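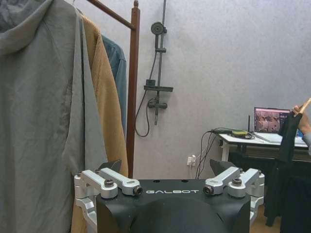
Séance 3 – L'automatisation du vestiaire et de la manutention textile : effets sur le travail

Objectifs de la séance

À l'issue de la séance, l'étudiant devra être en mesure de distinguer la tâche prescrite de l'activité réelle, de repérer les opérations transférées à la machine et d'apprécier les effets de ce transfert sur les qualifications.

1. Situation étudiée

Un portant en bois sombre, trois vêtements suspendus très près les uns des autres (manteau gris à capuche, manteau beige, veste bleue), une pince robotisée ouverte devant eux et, à droite, une main tenant une baguette à laquelle pend un vêtement noir : la situation de travail réunit un opérateur et une machine dans un espace restreint. On relèvera également la présence d'un ordinateur portable allumé sur le bureau.

Le cas d'appui est celui de Flostia, entreprise de location et d'entretien de vêtements. Son atelier traite 2 540 pièces par semaine en basse saison et 3 796 en période de pointe. La direction a engagé en mai un projet d'automatisation partielle de l'accrochage et du tri, désigné en interne sous le nom de Tamiru.

2. Répartition des tâches

Avant le projet, un même agent recevait la pièce, vérifiait son état, la suspendait et l'orientait vers le rayon approprié. La nouvelle organisation confie à la machine la prise et le déplacement des pièces courantes. Restent à la charge de l'agent :
- le contrôle des coutures et des fermetures ;
- les matières délicates ou glissantes ;
- la reprise des pièces mal saisies ;
- le réapprovisionnement du portant.

La reprise mérite une attention particulière. Elle n'apparaissait pas dans la fiche de poste initiale et n'a été intégrée au temps de travail qu'à la demande des représentants du personnel.

3. Effets observés

Les agents signalent une diminution des gestes au-dessus de l'épaule. Ils mentionnent aussi une attention plus fragmentée et une dépendance au rythme de l'équipement. Les plus anciens expriment la crainte de perdre la connaissance des étoffes acquise au toucher. Une formation de 30 heures a été ouverte à l'ensemble de l'équipe ; elle porte sur la surveillance, l'arrêt et la remise en service.

4. Travail à rendre

Rédiger une note de deux pages comparant la fiche de poste d'origine et la fiche révisée de Flostia. La note précisera les compétences supprimées, maintenues et créées. Elle est à remettre le lundi, avant le début du cours.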